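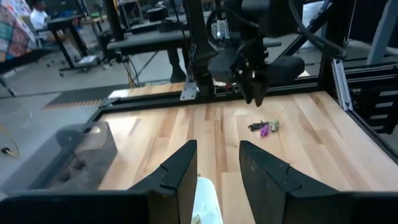
Issue 6

Oil the worktop, and stop calling it maintenance-free

By Humaira Minhas
April
4 min read

Wooden worktops are sold on two claims that cannot both hold. The first is that the surface is natural and will age well. The second is that it needs no attention after fitting. A sealed film of lacquer satisfies the second claim for a while, then fails locally, usually beside the sink, and the first claim goes with it.

My position is that domestic timber surfaces should be supplied oiled, with the upkeep stated in writing at the point of sale.

The technical case is short. Lacquer sits on the timber as a layer. Once a knife or a dragged pan breaks it, water enters at the cut and spreads sideways beneath the film. The grey patch that follows cannot be treated from above. The film has to come off, often across the full width, to avoid a visible join. Penetrating oil leaves little film to lift. A damaged area can be sanded and re-oiled by itself in an evening.

Kaj Thorlacius, who fits kitchens for Plarden, disagrees. He argues that most households will not re-oil anything, and that a neglected oiled top looks worse after a year than a neglected lacquered one. I accept the observation. It describes buyers who were handed no instructions. Plarden's own leaflet gives the subject one line.

Cost is the usual objection. Natent quoted me 800 for a lacquered top and 700 for the same boards oiled. Refinishing the lacquered one on site would add 100 each time, before anyone accounts for a kitchen out of use. Oil and cloths are cheap.

Suppliers should print the oiling interval on the invoice, name the product used, and leave a tin of it with the customer. Natent has agreed to do the first of these.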